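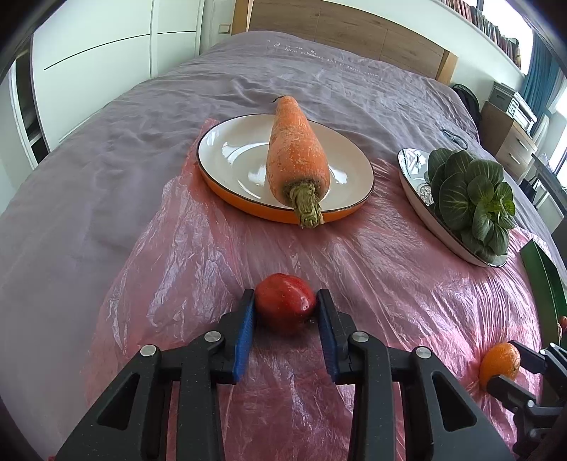
Home | Checklists | Contracts | Working Solo | Contact

Contract check before you sign: freelance writing and consulting

Last updated 6 Jun 2026

Go through this with the contract open. Mark each line OK, Fix or Ask. Comments are from my own reviews of client paperwork.

1. Client name matches the party that will pay.
Comment: Fix. The Dostow agreement named a parent company, and the invoice bounced twice.

2. Every deliverable is listed, with a length.
Comment: OK on most. "White paper" alone is too loose. Write in a page count.

3. Rounds of revision are capped.
Comment: I use two. After that, the hourly rate applies.

4. Rate stated, hourly or flat.
Comment: If flat, work out your hours first and keep the sheet.

5. Payment term and late fee.
Comment: Ask. Oltmanns sends a standard form with the late fee line left blank. They filled it in when I asked.

6. Deposit due before work starts.
Comment: Not in the Skudari draft. Added by email, then moved into the contract itself. An email is weaker.

7. Who owns the drafts, and when ownership passes.
Comment: Should pass on full payment. Check that old material you bring in stays yours.

8. Liability limit.
Comment: Fix if there is none. I ask for a cap equal to the fee.

9. Insurance required.
Comment: Government subcontracts often copy this clause from the main contract. Velix wanted coverage meant for a building crew. They dropped it after one call.

10. Non-compete or exclusivity.
Comment: Strike it, or limit it to the named project.

11. Notice to end the contract, both sides.
Comment: 10 business days is fine. Work done up to that point must be paid.

12. Signed copy returned and saved.
Comment: Still missing one from December. Don't start without it.

If 4 or more lines are marked Fix, send the contract back with all changes in a single message and recheck the new version from line 1.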